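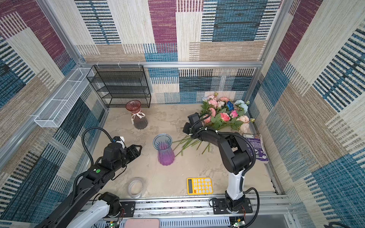
How long should the stems be on artificial flowers going into a glass vase?

Start with the blooms standing about one and a half times the height of the vase, and trim from there a little at a time.

Journal > At Home > Flowers & Vases

11/02/2020, by the Plokau home desk
4 min read

I got that rule from Gadisa Ambaye, and I wish I'd had it before I hacked up a perfectly nice bunch of fake peonies with the kitchen scissors. Gadisa has a little shop in Anasthorpe called Foter, and when I called there was a delivery half unpacked, so we talked over the top of a lot of tissue paper (my favorite kind of interview!).

"People cut first," Gadisa told me. "They bring me flowers with two inches of stem and ask what to do. I sell them a very small vase."

Most stems have wire in them, so it's wire cutters or nothing. But you may not need to cut at all. Gadisa likes to bend the bottom few inches back up like a hook, and that way the same bunch can move to a taller vase later.

I wanted to talk about color, because I'm hopeless at it. Gadisa had a pink glass vase out, the fluted kind with a flared rim and a white lace bow tied around the neck, and a second one that goes from blue at the rim to violet-purple at the base. I would have put pink roses in the pink one and called it a day.

"You can, it's sweet," Gadisa said. "But pink and peach roses in the purple vase, with one deep blue flower in there, that I would look at all week. One blue. If you put in three it's a blue bouquet."

The bow, by the way, stays on. I asked. It comes off for washing and goes straight back.

Clear and tinted glass have the same trouble with fake flowers, and it's the stems. You see every one of them. Gadisa's fix is to spread the bunch flat on a table first, heads at one end and stems fanned out at the other, and pull off any leaf that would end up below the rim. Ribbed glass helps too. "It blurs things. Very kind to plastic."

Then there's price, and I did ask for a calculator at this point. Foter had 143 vases in stock in June, all bought as one lot from a closing store in Matar, and Gadisa is still selling through them. The stems come in boxes of 500. "That sounds like a lot until you fluff them," I was told. Fluffing is opening every petal and leaf by hand, and it takes Gadisa most of an evening to get through one box with the radio on.

For dust, use a hair dryer on cool. I've been using a wet cloth for years. Gadisa was very polite about it.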